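Clear tables, happy Saturdays: Odimance brings its sorting sessions to Fovelgate

FLUNDOLSTEAD, Wednesday, January 2, 2019 - Families in Fovelgate will soon be able to join a tidying course that begins with next to nothing on the table. Odimance, the home organising group based in Flundolstead, is opening its Small Things sessions to the public in April, after a first run that drew 106 households.

The idea is a simple one. People bring the odds and ends that collect on worktops and windowsills, learn to sort them a few at a time on a plain dark surface, and go home with a routine they can keep up on a weekday evening.
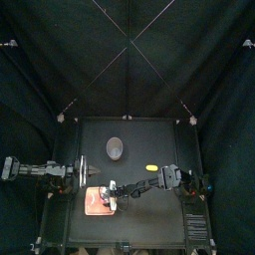
Reading time: 3 minutes

Each session opens with what the group calls the quiet table. A white plastic cup and one small yellow piece are plenty to start with, says Lụa Cao, who wrote the course.

"People arrive expecting boxes and labels and a long lecture," she said. "We give them a cup and a couple of small things and ask where they would go at home. You'd be amazed how long a family can talk about that! Once they've settled it, we bring out a little more."

The black tabletop is a favourite with the course leaders. Bright colours stand out well against it, and even young children can spot what still needs a home from the other side of the table.

Families then move on to bins. Odimance prefers an open one with a wide mouth, kept upright and within reach, and asks people to leave it empty until they have decided what it is for. Kálmán Pap, who runs the evening groups, says this is the part that gets talked over most on the way home.

"A bin with no job fills up with everything," he said. "We had one dad who went back and emptied 3 of them that same night. He sent us a very proud email."
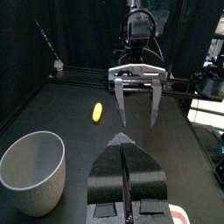
A grey bin and a bright yellow piece on the black tabletop.

The second half of the course is given over to trays, and it's the half that Nhung Ngô looks forward to. She joined Odimance from a nursery school and brought with her a fondness for pretend food, toy eggs and anything else that rolls under a sofa.

"A tray with a low rim is a lovely thing," she said. "You can carry it from room to room, you can see all of it at once, and a child knows straight away what belongs on it. I start with a single egg."

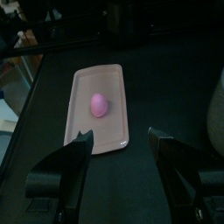 She then asks each child to choose what comes next, and to say why. Some fill the tray in a minute. Others think hard and stop after one more piece - and both are fine, as long as everything can be put away again before tea.

The course is made up of 2 sessions, held a week apart. A take-home booklet by Pui-shan Wei goes with it, with room to plan a shelf, a drawer and a hallway table. Odimance has printed 1,208 copies for the spring.

Places in Fovelgate are open to households of any size, and grandparents are very welcome. Bookings and press questions should go to Vinh Diệp at the Odimance office in Flundolstead.

ENDS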